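Taking a motor apart, and the table that made it bearable

May 28, 2025

I have been promising a post about the fan motor since December, and a couple of you have been kind enough to keep asking, so I poured a big cup of coffee this morning and decided it was time. It's going to wander a bit. My posts always do, and I think anyone still reading after all these years has made peace with that.

The motor came out of an old Koseck exhaust fan that I bought at the flea market in Dimcombe. It was sitting in a crate under a table of lampshades, and I really only stopped to look because the fan blades were such a nice shape. I had no use for it whatsoever. I carried it back to the car feeling very pleased with myself, and then it sat on a shelf for months, the way these things do (I still have the bread machine from the same market, and don't ask me about that).

What finally got me going was the table. I had always worked on whatever corner was free, with newspaper down, and newspaper is just terrible for this. It tears, it slides around, the ink comes off on your fingers, and a small washer will find its way under a fold and stay there until you throw the whole pile out. So this time I did it properly and covered the long table from end to end with blue plastic sheeting from Chow, the hardware place over in Nakomus. I bought far too much of it. I'll be covering tables until I'm ninety.

I can't tell you how much nicer it is! Anything small and metal stands out beautifully against that blue, and oil wipes right off with a paper towel. The one thing I'd warn you about is that the sheet has a shine to it, and if you have a strong light overhead you'll be squinting at reflections until you move something.

Then there's the yellow tape. I mark out sections right on the sheet with it, just simple outlines with a strip across to split them into smaller spaces. I borrowed the idea from the way my grandmother laid out dress patterns on her dining room floor, where every piece had its own spot and heaven help the child who walked through it.
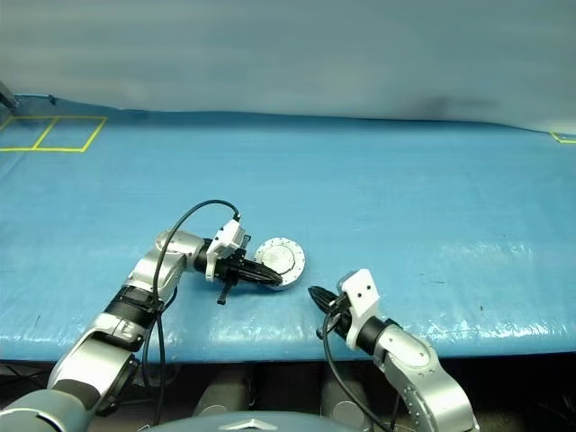

My system, if I can call it that, is to put things down in the order they come off. Screws go with the part they held. If I have to stop in the middle, which happens every single time, I can come back the next day and still have some idea of what I was thinking. My tape lines are never straight, by the way. I started out with a ruler and a lot of good intentions, and I gave up on the ruler before I'd finished the first side.

Getting the case open took me most of an evening. There were 2 screws that simply would not move, and I did what I always do, which is try harder for a while and get cross. After that I put a drop of penetrating oil on each one and went off to make soup. When I came back they turned as if there had never been any trouble between us.

I do love the inside of a motor. From the outside it's a plain lump that you'd walk right past, and then you get it open and there's all that copper, wound so tightly and neatly around the stator. The end cap is my other favorite. It's a round silver piece with a thick rim and spokes coming out from a little hub in the center, like a wheel off a very small, very sturdy cart. I've half a mind to hang one on the wall.

With the pieces out on the blue sheet, I could finally see how the thing went together, and I'll admit I left them there for several days just so I could admire them every time I went past with the laundry.

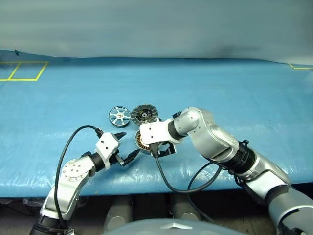
What I'd do differently

Take more notes, mostly. I wrote down the order of everything on the back of an envelope, and then I used the envelope for a grocery list, so at one point my instructions read "washer, bearing, washer, onions."

I'd also go gentler on the windings. The coating on that copper wire is thin, and a slip with a screwdriver can nick it. I keep my tools well off to one side now and only pick up the one I need.

And I'd buy better tape. The cheap kind lifts at the corners after a few days, especially if you keep wiping near it the way I do.

What's next

New bearings are on order and ought to be here by the weekend. Once they're in I'll put everything back together and write up how it went, with the envelope kept somewhere safe. If any of you have an old Koseck fan and know whether the wavy washer goes in front of the bearing or behind it, please leave me a comment. The onions were no help.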